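# One year with a desk outside my home

I wanted to write this in July and then July was gone.
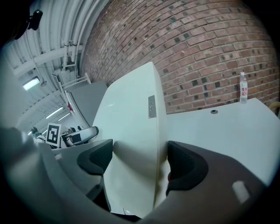
*The red brick wall and the ceiling.*

For eleven years I translated at the kitchen table. Mostly manuals for heating systems, some contracts, and once or twice a year a book, when somebody was kind enough to offer me one. The kitchen table was good to me. It is near the kettle, it has the morning light, and it costs nothing. When people asked me if I was lonely I said no, and it was true, or I believed it was true.

Then last year I took a long book, 372 pages, a history of a shipping family with a great many cousins. By the second cousin I noticed that I had stopped getting dressed properly. By the fifth I was eating lunch at half past ten. My sister came for a weekend and asked me a simple question, something like where do you keep the big towels, and I answered her in the wrong language, in English, and with a subordinate clause. She laughed a lot. I laughed too, but after she left I opened the computer and looked for desks.

## How I found it

There are more places renting desks in this city than I expected. I visited four. The first was very smart and had a wall made of plants, and a young man explained to me the difference between a "hot" desk and a "dedicated" desk, with his hands, as if one of them were larger. It was far too expensive. The second was in a cellar. The third was nice, but on the telephone they had said "quiet" and in the next room was a dance school for small children. I like small children and I like dancing. I do not like them through a wall when I look for the word for a pressure relief valve.

The fourth was the Orozco building, named after a family who used to make buttons and buckles there. I arrived on a grey afternoon and nobody had told me which door, so I walked once around the whole building. The brick is the first thing you see and also the last. It is the dark red kind, a bit uneven, and in some parts somebody repaired it with bricks of a different red. The rent was 400 a month with heating. I wrote that number on my hand, I don't know why, I had a notebook with me.

I said I would think about it, and I thought about it on the bus, and before the bus arrived home I had written to say yes.

## The journey

The bus takes 43 minutes. Before I started, this was the part I feared the most. I calculated how many pages I could translate in the time of two buses a day, and it was a painful calculation which I do not recommend.

What I did not include in the calculation was that I would begin to read again. Real reading, for pleasure, from the first page. At home I read in bed and fell asleep on the second paragraph, so for years I knew the beginnings of many novels. On the bus I finish them. I read all of a long family saga by a writer from my own country, which I had pretended to have read already at several dinners. It is very good. I can say it now with a clean conscience.

In winter the bus windows are so covered with steam that you cannot see where you are, and you have to know your stop by the turns. Left, left, the small hill, right. I was proud the first time I got it right, and then a week later I got out in front of a tyre shop and had to walk the rest in the rain.

## The people

I will say something about Aileen Magbanua, with her permission. She has the desk beside mine. She draws maps for hiking guides, and her work is so fine that for the first weeks I was afraid to close my drawer, in case I shook the table. She told me later that she had been afraid to eat an apple, for my sake. So we lost two or three weeks of apples and drawers to politeness.

English is not the first language for her or for me. I think this is why we talk well together. We are both careful and we both stop to check. When I say "do you mean this or that" she does not feel I am correcting her. She asked me once whether a path can be "steepish" and I said that I would understand it, but that I am the wrong person to give permission. We asked the man who does the accounts upstairs. He was born here, and he said "steepish, yes, but I wouldn't say steepishly", and then he thought about it the whole day and came down at five o'clock to tell us he had changed his mind about steepishly.

I had forgotten this kind of conversation. It cannot be arranged. A friend can telephone you, and you can meet for dinner, but nobody telephones you about steepishly.

Some things are not so good, and I want to be fair. There is a person who warms fish in the microwave. There is a person who speaks on the telephone while walking, so that you hear one third of a private matter each time he passes, and it is always the third that makes you want the others. In January the radiators knocked at night, which did not matter, and then also in the day, which did. And the stairs: 86 steps to my floor, as it says in blue paint on the top one, put there by a person before my time. The lift is for goods. I have thought on some mornings that I could be considered goods.

## What changed in the work

I am slower in the morning and faster after lunch. At home it was the opposite. I have no explanation, maybe it is the stairs.

I also read aloud less. This is a loss. When I translate a sentence I like to hear it, and at home I could read the same line to the refrigerator in four versions. In a shared room this is not possible. For a while I moved my lips only, and Aileen asked me very gently if I was praying. Now I take the difficult pages outside to the yard when the weather is dry, and I read them there next to the bicycles. People who come to lock their bicycle nod to me. It is a nice feeling to be known as the woman who speaks to the bicycles about marine insurance.

The big client, Flarnar, which sends me the heating manuals, did not notice any difference, of course. Why should they? The manuals arrive and the manuals go back. But the editor of the shipping book wrote that the second half was "looser, in a good way", and the second half is exactly the part I did at the new desk. I kept this message. I had to look up "looser" to be sure, because my first feeling was that I had lost something.

## Lunch

At the kitchen table lunch was bread, standing up. Near the Orozco building there is Meno, a small café with five tables and a soup that changes every day, except that in truth there are only three soups and they take turns. The lentil one is the best. I go twice a week and on the other days I bring a box.

The owner learned my name in the first month and has pronounced it wrong since then with great warmth. In the beginning I wanted to correct him. Then too much time passed, and you know how it is, after a certain moment it becomes rude. Now there is a version of me that exists only at Meno and I have become fond of her. She orders lentils and gives good tips.

## Some small advice, if you are thinking of the same

Visit at the hour when you work, and stay for a while. All rooms are quiet at six in the evening.

Ask about the heating. Ask again about the heating.

Bring your own lamp. Mine is a green one from Turura, the second-hand shop behind the station, and it cost less than two lunches. The cable was too short and I had to buy an extension, and then the extension was too long, so now it lies under the desk in a ring and I put my feet in it.

Do not buy many things for the desk in the first month. I bought a tray for letters. I receive no letters there.

If you live with somebody, talk about what happens to the housework. I live alone, so I talked about it with myself, and we have not found a solution. The kitchen is cleaner, but the washing waits for the weekend and then there is no place to hang it all.

And keep the kitchen table. I mean this seriously. In spring I had a cold and worked at home for a week, and it was sweet, like visiting the old flat of your parents. I had my morning light. On the third day I heard myself telling the kettle about steepishly, and on the fourth I was better and took the bus.

## Next year

I have signed for another twelve months. The rent goes up a little, but I get the place nearer to the window when the present owner of it moves to the coast. Aileen will come too, we asked for both desks together. She is working on a guide for some island walks, and there are over thirty names of bays to write in a very small space, so at the moment I close my drawer slowly again.

A new book comes to me in the autumn. It is short, with few cousins. I have already read the first chapter on the bus, and missed my stop.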